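Siliņa slip

Siliņa slip is a fault in robots that write or draw with a hand-held marker. The marker turns or slides between the gripper fingers during a stroke while the controller goes on working as if the tip had not moved. It was first recorded on the Nudance writing cell built by Kalloswood, and it is named after the Siliņa workshop, where the cell was tested. The term is also used loosely for any loss of grip during a contact task, although Kalloswood's own documents keep it for writing tools.

Description

In a normal stroke the gripper closes on the barrel of the marker and the arm follows a planned path across the board. The position of the tip is not measured directly. It is calculated from the position of the wrist and the length of marker below the fingers. If the marker shifts in the grip, the calculated tip and the real tip no longer match.

Small shifts give letters that lean or fail to close. Larger shifts can lift the tip off the board, in which case the arm completes the rest of the path without leaving a line. The most serious form is the reverse case, where the marker tilts toward the board and the fingers come down in its place. The arm then presses its own hardware against the surface.

The fault is most common on curves that end in a straight downward line, such as a question mark or the numeral 2. The side load on the marker changes direction during the curve and then stays constant through the descent.

History

Kalloswood began writing trials on the Nudance cell in March, under Laine Lapiņa. The early trials used short straight strokes and showed no grip problem. When curved characters were added, operators began to report crooked lines, which were put down to poor calibration of the board position. The board was measured again twice with no improvement.

The cause was found by Dace Butkienė, who compared the wrist path with the ink on the board and saw that the error grew within a single stroke and carried over to the next one. A calibration error would have been the same at the start and the end. Her note, filed as report 3331, is the first written account of the fault.

Before the report was acted on, one run ended with a finger pad dragged over the board. The force limit had been set for the marker and was too high for bare contact, so the arm did not stop by itself. Kristaps Kazlauskienė, who was running the cell, used the stop button. There were no injuries. The pad was replaced and the board was kept in use.

Writing task

The Nudance task is done on a white board in a pale metal edging. The marker is held at a slant, tip down, and each character is drawn as one or more separate strokes. Between strokes the arm lifts clear of the surface and waits for the next path. Some operators also have the arm set the marker down on the board and pick it up again between characters, a practice that adds a second chance for the grip to be off center.
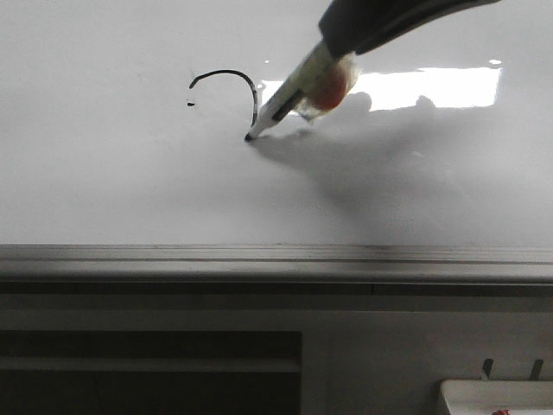
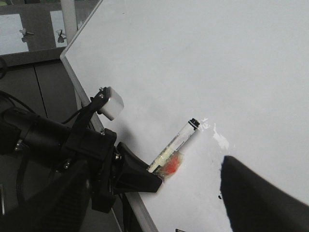
The gripper working at the white surface, with a red-orange part at its fingers.

Causes

Report 3331 lists 3 contributing factors:

Low friction between smooth finger pads and a smooth barrel
A contact point too far from the tip, so that board pressure acts as a lever on the grip
Closing force set by finger position, with no check that the marker is held firmly

Worn pads make the fault more likely. Ink or cleaning fluid on the barrel has the same effect.

Detection and prevention

The usual check is a test dot made before and after each character at a known place on the board. If the second dot falls more than 3 millimeters from the first, the run is stopped and the marker is gripped again. The check does not catch a slip that happens in the middle of a stroke.

Later versions of the cell use a soft sleeve made by Jimix, a lower force limit during the final part of each stroke, and a stop rule that responds to sideways load on the wrist. In a trial of 2140 strokes led by Birutė Lapiņa, 23 slips were recorded with the sleeve fitted. Raimonds Strazds has argued that the trial used too few curved characters to be a fair test, and the figure is not quoted in the current manual.

See also

Grip force control
Tool center point
Protective stop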